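Purden Floors and Panels - Your Questions Answered

We get a lot of the same questions in the shop and over the phone, so Renata Szewczyk has sat down with a cup of tea and written out the answers she gives most days. If yours isn't covered, please do ring or pop in, we love a chat about floors (probably more than is healthy).

Can I lay laminate over my old floor?

Quite often, yes. Old vinyl and well-stuck tiles are usually fine underneath, so long as they're flat, dry and not moving about. Carpet has to come up, I'm afraid, underlay and all, even if it's the thin office sort. If you've got floorboards that bounce when you walk across them, screw them down first, or you'll be listening to that bounce for years.

How long should the boxes sit before I start?

We ask for 2 full days, flat on the floor, in the room they're going into, with the boxes still sealed. In August we'd be happier with a bit longer if the heater has only just gone on in there. Please don't stand them up in the garage next to the lawnmower, because they'll bow and then you'll be cross with us.

How much extra should I order?

Measure the length and the width, multiply, and add a tenth for offcuts. If you're going on the diagonal, or the room has lots of nooks and a bay window, add a bit more than that. Unopened boxes can come back to us for a refund, so it's kinder to yourself to over-order than to run out on a Sunday afternoon with one row to go!

Will a dark wall make my room feel small?

It can, but people worry about this more than they need to. A dark grain on the walls with a pale honey floor is one of my favourite pairings, as the floor throws a bit of light back up and stops it all feeling like a cave. Red or orange tones in the grain warm things up too, particularly under a yellowish lamp. Take a sample home and prop it against the wall overnight before you decide - colours look completely different at nine at night.
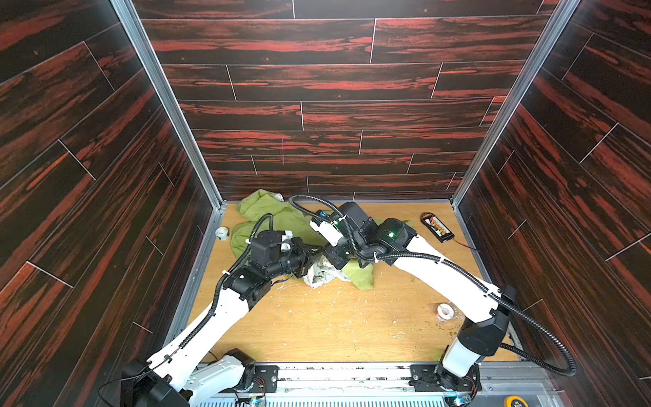
Dark red-streaked wood grain on the walls with a pale honey laminate floor.

Which underlay do you recommend?

For most homes we suggest the Dremari roll, which costs $149 and suits timber or particleboard underneath. On a concrete slab you'll want the Kaczmarczyk one with the moisture barrier built in, at $134. Both come in the same size roll. If you live upstairs in a block of units, have a word with your strata manager before you buy anything, as many buildings have their own rules about noise.

What's the best way to clean it?

Sweep or vacuum with a soft head first, every time, as grit is what does the scratching. After that a barely damp mop is plenty. No steam mops, please, and no polish. We stock Nirkero floor spray if you'd like something that smells nice, but a splash of white vinegar in a bucket of warm water does a lovely job as well.

Do you deliver?

We do, on Wednesday each week, and the driver will ring you that morning with a time. Anything over 18 boxes arrives on a pallet, so we'll need to know about steep driveways, low branches and excitable dogs. He can bring boxes as far as the front door but he isn't able to carry them up stairs, so it's worth having a strong nephew on hand.

Can I borrow samples?

Of course you can, take as many as you can carry. There's no deposit, just leave your name and number at the counter and bring them back when you've finished with them.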